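Week 6 handout: Three's a crowd? Trilateral summits and the river treaty case

Hi all. I promised I'd type up my notes because I talked too fast on the day (sorry!), so treat these as the readable version of the lecture plus a couple of things I forgot to say.

We started with a simple question: why would two countries that are arguing over a border river want a third one at the table? My own answer is that they usually don't, at least at first. The third country gets in because it owns something the others need. In our case that's Mastitz, which sits upstream and controls the dam, while Kirnness and Sostine share the valley below and have been squabbling over it since the 1951 treaty.

I'd like you to read that treaty closely, all of it, even the boring annex. The main text says water will be shared "fairly" and leaves it there. The annex has the actual quantities, but only for the dry season, and it was written before the dam existed. So when Mastitz started holding water back, both downstream governments could wave the same document and claim it proved their point. I love this treaty as a teaching text, because so much of what goes wrong later is already sitting in it.

Then comes the 1977 summit at Arancibia. Remember what I said about communiqués: read them for what's missing. The leaders talked for nearly 2 days and put out a page and a half. Trade is in there, fishing rights are in there, a cultural exchange is in there (a cultural exchange!), and the dam gets one sentence about "continued consultation." When you see that phrase, somebody refused to sign something. Your job is to work out who.
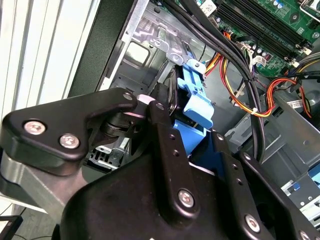

Leandro Pereyra's chapter argues it was Sostine, whose president had an election coming up in November and couldn't be seen giving ground. I used to agree with him completely and now I'm about half convinced. The election matters, sure, but he leans hard on newspaper reports from one side, and those papers had every reason to make their man look tough. Look at how often he writes "it was understood that" and ask yourself who was doing the understanding.

A few of you asked after class whether a summit that settles nothing is a failure. I don't think so. The three delegations agreed to keep their water engineers meeting every spring, and those meetings carried on even when the ambassadors had been called home. Pereyra gives this two paragraphs. I'd have given it a chapter, but I'm biased, I wrote my thesis on technical talks and I bore everyone with them.

For next week: finish the Pereyra chapter, reread the annex, and write one page on which of the three governments got the most out of Arancibia. Pick one and argue for it, please, no "they all gained something." If you get stuck, start with what each leader told the press back home and compare it with the communiqué line by line. Bring a printed copy, we'll be swapping them in pairs.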